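Vomon Opens Its Can and Cup Room in Bismont

May 17, 2019

14 shares | 3 comments

BISMONT. Hi, it's Sandra Lockwood from Vomon, and I get to write this one myself, so bear with me if I run on a bit! We're opening a new tryout room on Bataineh Street in June, and it's all for the plain little containers people pick up every day without a second thought. Cans, cups, tubs, that sort of thing. We've been calling it the Can and Cup Room for so long that the name stuck.

I've wanted a room like this for years. Our old corner at the Moltitz shop was fine for looking at things on a shelf, but you couldn't really get down and handle them, and everything that got dropped on that tile floor made a noise you could hear out in the parking lot. So the first thing I asked for was foam. Big, soft, blue foam. I picked the color too (my office wanted gray, and I'm glad I held out).

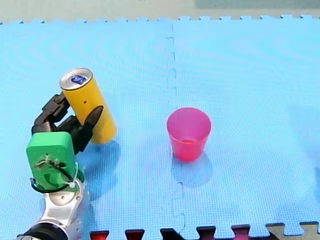
Yellow can with a silver lid, on the blue foam mat.

I'm very fond of the tall yellow can. It's glossy, it's cheerful, and you can spot it from clear across the room, which matters a lot when you have more than 715 containers to keep track of. We keep our labels small and put them on the lid where we can, so the sides stay plain and people look at the shape first. It picks up the odd little mark, and that's fine by me. These things are here to get handled.

The other stuff is mostly plastic. I went shopping for cups with a very short list and came home with a full trunk, mostly pinks and greens, and I'd do it again. Put a pink cup next to a yellow can on a blue floor and tell me it doesn't cheer you up!
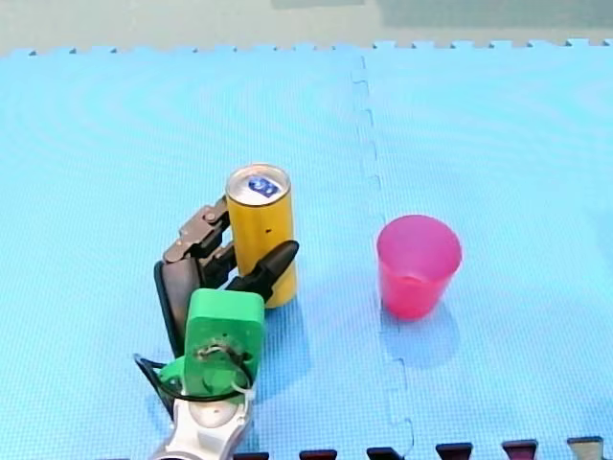 Bill Moltitz wrote to us after an early visit that he'd like to see more cups with handles, and that his own kitchen cans are all too wide to get his fingers around. We're adding a shelf of narrow ones before we open.

Visits are free and last as long as you like. Groups of 5 or more should call the Vomon front desk first. Shoes come off at the door, please, the foam marks easily. If you have a can or a cup you love or can't stand, bring it along, empty and rinsed, and we'll find it a place.

Comments

mapleporch: Is there parking on Bataineh? Last time I circled for ages.

Dee R.: Love the blue. Will you be selling the cups?

tinlidfan: More tall cans please, I'm sick of the squat ones.

Recent from Vomon
Moltitz shop: new summer hours
How we label our shelves
Foam floors, one year on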